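Clitance Adds Vietnamese Listening Course for Adult Beginners

SKEMLEY, February. Language publisher Clitance has released a Vietnamese listening course for adults who already know the alphabet and tones. It has 23 units and teaches 783 words.

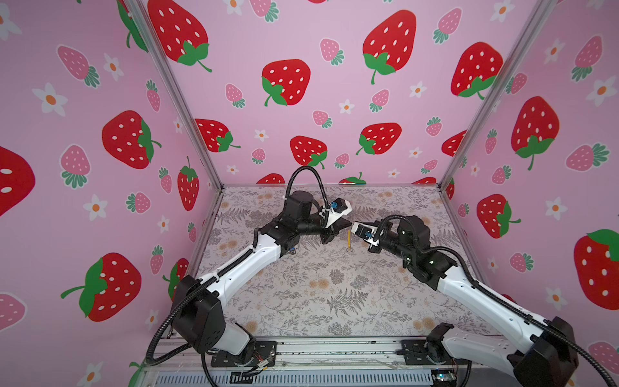 Each unit pairs a short dialogue with a slower reading of the same text. Hằng Vương wrote the dialogues, and Phúc Tăng edited the audio.

"Learners told us they could read a menu but couldn't follow the waiter," Vương said. 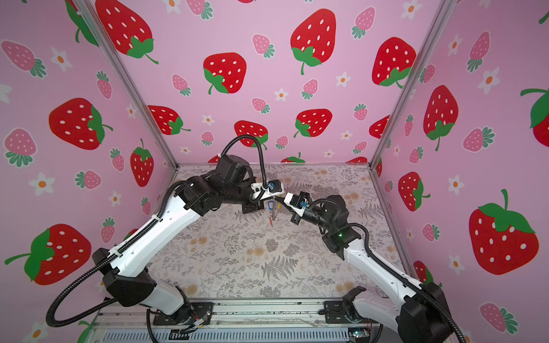 Two robot arms with a small blue-tagged object between their grippers.

Press contact: Thoa Phí, Clitance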